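Letting Your Spare Room in Rindville: Your Questions Answered

Do I need to tell my landlord or mortgage lender?
Yes, please do, and before anyone moves in. Most are perfectly happy once they've had a letter, and it saves an awkward conversation later on.

How much should I charge?
It depends on the room, the street and what you include. Have a look at what your neighbours in Vorville and Rindville are asking, then think about whether bills are in or out. A lodger on a tight budget will often prefer one tidy figure each month — it's simply easier to plan around.

Should we have a written agreement?
I would, even if your lodger is the daughter of your oldest friend. Put down the rent, the notice period and who may use the washing machine when. Two pages is plenty.

What about guests staying over?
Talk about it on the first evening, over a cup of tea if you can. People have very different ideas of what "now and then" means, and you'll both feel better for having said it out loud.

Can my lodger keep things in the kitchen?
Of course, and do clear them a proper shelf before they arrive, and a bit of the fridge too. It makes a person feel so much more at home.
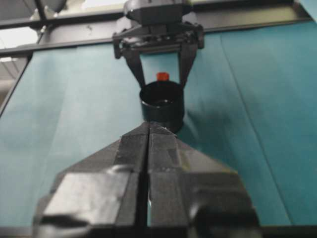
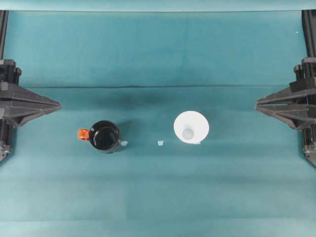
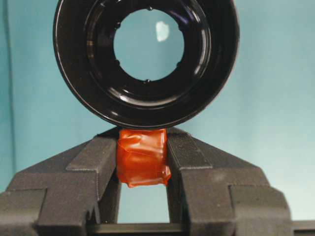
Shoshana Lindqvist

What if it doesn't work out?
Give the notice you agreed, in writing, and be kind about it. You can ring me on extension 213 if you'd like to talk it through first.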